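Teleoperating the sweep task, second week

The sweeping task is the first one where I've had to rewrite the operator instructions twice. Pick-and-place tolerates sloppy demonstrations. Sweeping doesn't, mostly on account of the dustpan.

The setup is two arms, one pan, one brush. The right arm holds the dustpan by its handle, the left arm holds the brush, and the operator drives both at once from a pair of leader arms. Debris is bread, crackers and bits of sponge. I wanted a mix of things that crumble and things that don't, and the sponge can be reused.

The first version of the instructions said to keep the pan flat and bring everything to it. Eun-ji Na recorded 50 episodes that way and the policy trained on them learned to shove the pan forward whenever the brush got close. Going back through the joint logs, I found her right hand was creeping a few millimeters each time she concentrated on the left. She hadn't noticed. I checked my own episodes and I do the same thing.
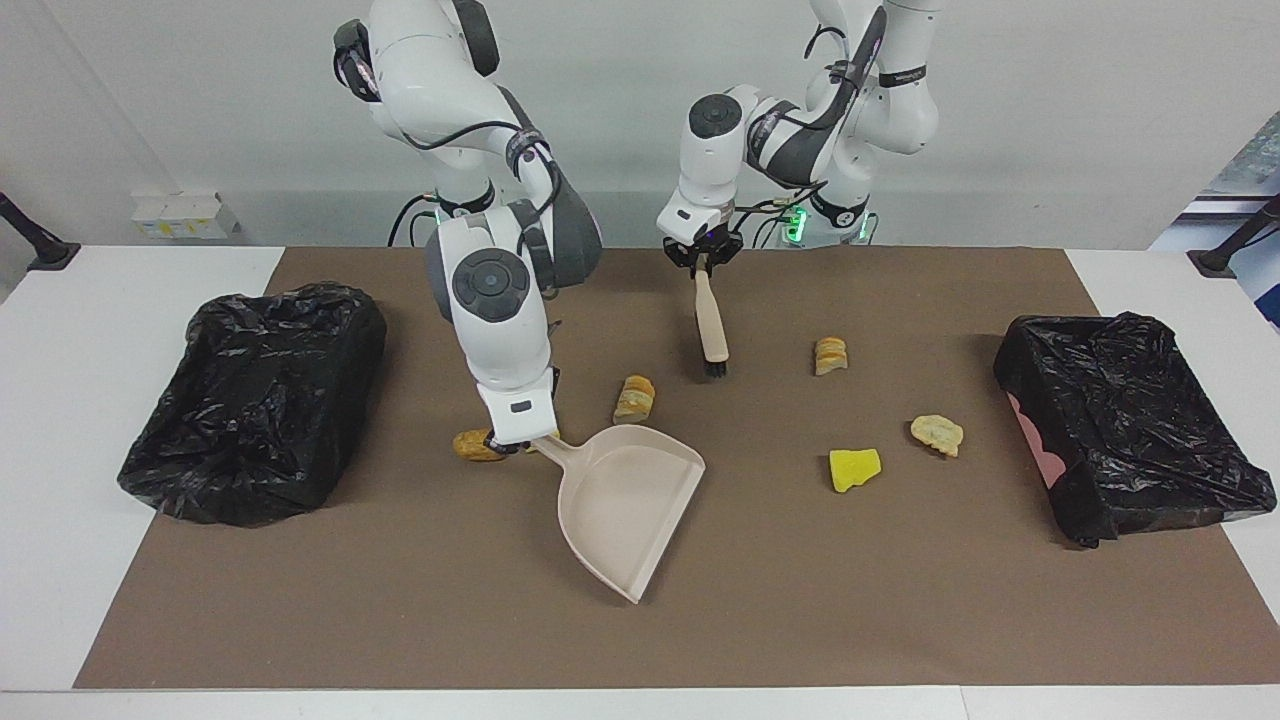 The second version adds a deliberate pause. Place the pan, let go of any tension in the right hand, wait one beat, then start the brush. Episodes run 18 seconds longer on average, which I don't love, but the pan trajectory is now a flat line where it should be one.

Brush pressure is still a problem. The leader arms have no force feedback, so the operator judges contact by watching the bristles bend. With too much pressure the brush skips and throws a crumb off the mat. With too little it passes over the crackers. Thomas Bellini suggested capping the downward motor current on the follower and letting the operator push against the cap. We tried that in November at the Rodby bench and it helped, though the arm feels mushy near the limit and you have to get used to it.

The target is 1000 episodes before the next training run. I'm discarding anything where the operator regrips the brush partway through, and keeping the ones where a piece is missed and swept again. Those corrections seem worth having.

Next on the list is a mount for the brush handle that doesn't rotate in the fingers.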